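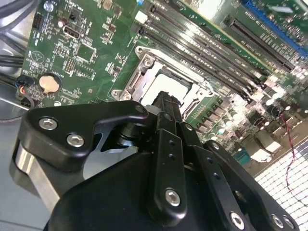
The Volodow gripper over a processor socket, as its wrist camera has it.

Bench Report: Four Weeks With the Volodow Gripper Kit

I have been wanting to write this one up since February, when the Volodow kit first went on the arm in the back bay at Ferkthorpe, and I'm glad I waited, because my opinion of it has gone up every week. If you take computers apart for a living (or you run a shop where other people do), there is a lot to like in this box.

Some background for newer readers. Volodow makes add-on hands for small robot arms. You supply the arm, they supply the gripper, a wrist camera, a mounting plate, cables and the software that ties the lot together. The kit on our bench is their board-handling version, meant for motherboards, add-in cards and the other parts that come out of desktop machines. It sells for $2333 with the camera or $2000 without. Get the camera. I'll come back to that.

Faizal Sembiring did the fitting and most of the day-to-day running, and I hung around asking questions and getting in his way. Mounting the hand took him a morning. The plate went on with four bolts and lined up the first time, which is more than I can say for the last two hands we tried. The cable was the slow part. It comes out of the housing at a right angle, and on our arm that puts it exactly where the elbow wants to be when it folds. Faizal ended up routing it along the outside with hook-and-loop straps, and it has behaved ever since. Volodow does sell a straight connector as a spare part. I wish it were in the box.

The thing itself is lovely to look at, if you're the sort of person who finds machined black plates and silver hex screws lovely (guilty!). The links are open and the fasteners sit out where you can get a key on them. I know a smooth plastic shell looks nicer in a brochure, but when a joint picks up some play on a busy bench I want to see the screw and tighten it, and with this one you can. The housing behind the links is big and rounded. It takes up a good share of the camera view, and for the first few days that bothered me a lot. Then I got used to it, much as you get used to the hood of a truck.

Now, the work. Our test was desktop boards left in their cases, the older green kind that arrive here by the cartload, with coin cells on them and sockets sitting in metal retention frames. Plenty come with wires still plugged in. We gave the hand a list of ordinary jobs: go to the memory slots, open the latches, lift the modules, go to the battery, go to the socket and stop over it so that a person can check the processor before anything gets touched. That last one sounds dull and it's the one I enjoyed watching most. The arm comes in low over the board, swings that narrow link up toward the processor and holds still. Very satisfying.

Over the four weeks Faizal logged 1293 approaches. He didn't log them all as good ones, and he was strict about it. Memory modules went best by a long way. The latches on the slots are easy for the fingers to find, and after a bit of tuning on grip force we stopped thinking about them. Coin cells were the hard case. The holders come in a few different styles and the spring clip is never quite where you want it, so we still do most batteries by hand and I expect we'll carry on that way for a while. Ehsan Zaidi, who wrote our pick routines, thinks a thinner fingertip would fix it. Volodow has one on the price list for $25 and we have ordered a pair. Report to follow.

About the camera. It rides at the wrist and looks along the fingers, so whatever the hand is going for is in view along with the tip that's going for it. If you have ever tried to run an arm from a camera up on a post, with the hand blocking the very thing you need to see, you'll know what a pleasure this is. You can see the slots, the small parts next to them and any stray wire lying across the board before you commit to a move. Ehsan says his setup time for a new board type has dropped to less than half of what it was, and he is not a man who hands out compliments to hardware.

It does have one real weakness, and that's glare. Processor tops are shiny, and so are the caps on the parts around the socket. Under a strong lamp they blow out to white while the black gripper in front stays dark, and the automatic exposure can't please both. A bright center like that hides the printing on a chip, so don't plan on reading part numbers through this camera unless you've sorted out your lighting first. We have been trying a cheap diffuser from Dalline that clips on to the lamp arm, and it helps with the worst of it. Locking the exposure by hand helps more. The setting is two menus deep under "Sensor" and the manual barely mentions it.

Speaking of the manual: it's short, it's clear, and the drawings match the hardware. The software is plainer than the Seixas package we ran last year and does fewer things. I was ready to miss all those extra screens and I haven't once. You teach a position by moving the arm there, you give it a name, and you string names together. Faizal had a working memory-pull routine on the second afternoon with no help from Ehsan at all, and he was pretty pleased with himself (so he should be).

A few small notes for anyone thinking about it:

Check your arm's payload before you order. The hand is heavier than it looks, and the camera adds to that.

Clear the loose cables first. Fan leads and front panel wires can catch on the hooked finger plate if you come in from the side. We now tuck them away or pull them before the arm moves.

Go around the screws with a hex key after the first week. Two of ours had backed out a little. They've been fine since a dab of thread locker.

Keep your speeds low near the socket. The default is brisker than I like over anything with pins underneath.

Would I buy it? We did. The loan period ended and the kit stayed, and the invoice is in the tray. For a shop that handles the same few kinds of board all day, I think it's the best hand at this price that we've had on the arm, and it's a real treat to use.

If you'd like to see it running, drop in at Ferkthorpe any afternoon and ask for Faizal. Bring an old board if you've got one. The odd ones are the most fun, and Ehsan wants more battery holders to practice on.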